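4. Putting the standby supply into service

This section applies to the Fodatau standby supply once the battery room has been inspected and the fuel tank filled. It must be read together with Section 3, Ventilation. The work is reserved for staff who hold a current Pritesska site permit.

4.1 Before starting

1. Confirm that the fuel tank holds at least 3,000 litres.
2. Check that the room temperature is not below 18 °C.
3. Close the drain valve and record its position in the site log.
4. Inform the duty office that a test is to take place.

CAUTION: Do not start the engine with the exhaust cover in place.

4.2 First run

5. Start the engine and allow it to run without load for 20 minutes.
6. Walk the length of the fuel line and look for leaks at each joint.
7. Compare the indicator lamps with the table in Annex B.
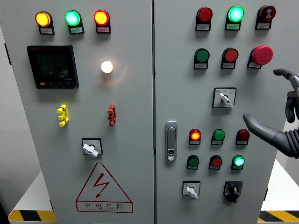
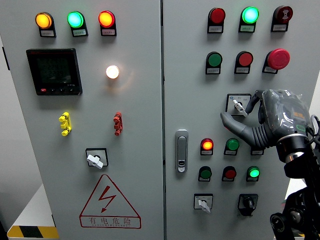
Amber, green and red lamps lit at the top of the left door 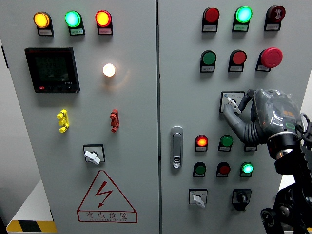
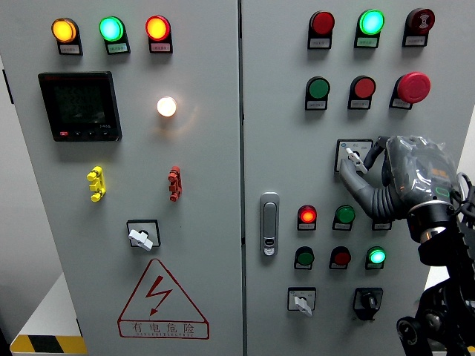 Kvam writes that at their site the engine was slow to settle in December, and asks whether the run without load may be extended. It may, provided that the oil level is checked again before load is applied — the longer period must also be entered in the log.

4.3 After the run

8. Stop the engine and leave the ventilation on.
9. Top up the oil if required. Use only the grade listed in Annex C.
10. Return the signed test sheet to the Presberg office.

NOTE: The test is to be repeated every 4 weeks. If it has been missed, begin again from step 1.

Section revised April 24, 2026.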